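Jenby Hall Kitchen and Workshop
Progress report to the Tilberg Fund
Period: second half of the year, to the end of November
Prepared by Gordon Chan, project lead

1. Summary

The roof repair is finished and the kitchen is back in use. The workshop opened in September, a month later than planned. Spending is within budget overall, with an overspend on electrical work set against a saving on flooring. We are asking for one change to the grant, set out in section 5.

2. Building work

The hall dates from 1926 and most of the roof timbers were original. Bermúdez, the main contractor, replaced 4 rafters on the north side and relaid the slates. The survey had allowed for two. The extra timber was met from contingency.

The kitchen ceiling was taken down, insulated and reboarded. The old wiring behind it did not meet the current standard and had to be replaced back to the main board. Herkitix did this work and issued the certificate, which is attached as Appendix A. The floor was in better condition than expected and only needed sanding and sealing.

The back door still sticks in wet weather. Bermúdez have agreed to rehang it at no charge.

3. Sessions

The cookery course ran for ten weeks in the kitchen on a basic programme: soups, bread, pulses and one-pan meals. The workshop course covers the care and sharpening of hand tools, simple joints and small furniture repairs. Both courses have places for 40 people over the year and both are full. There is a waiting list for the workshop.

A bowl with a spoon or spatula; a wooden-handled hand tool
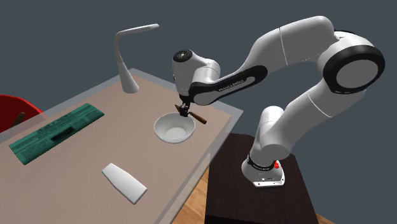
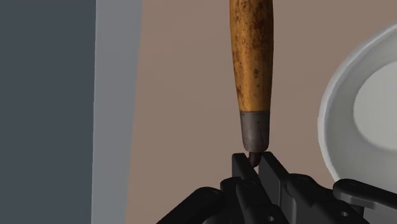
Attendance dropped in October, when the 747 bus was on diversion and did not stop at Jenby Cross. We moved the evening start from 6.30 to 7 pm and numbers recovered. We intend to keep the later time through the winter.

Feedback forms were handed out at the end of each course. The most common request was for a daytime session for people on shifts. We will try one in the new year if a tutor can be found. Several people also asked for more hooks in the cloakroom, and these have been put up.

4. Risks

Heating costs are the main concern. The boiler is old and parts are hard to get. We have had it serviced and have asked for quotes for a replacement, but there is no money for this in the present budget.

Our workshop tutor is leaving in the spring. The post has been advertised locally.

5. Request to the Fund

We would like to move the unspent flooring money to electrical work. The total grant would stay the same. A revised budget is attached as Appendix B. Please let us have a decision before the January claim so that the Herkitix invoice can be included in it.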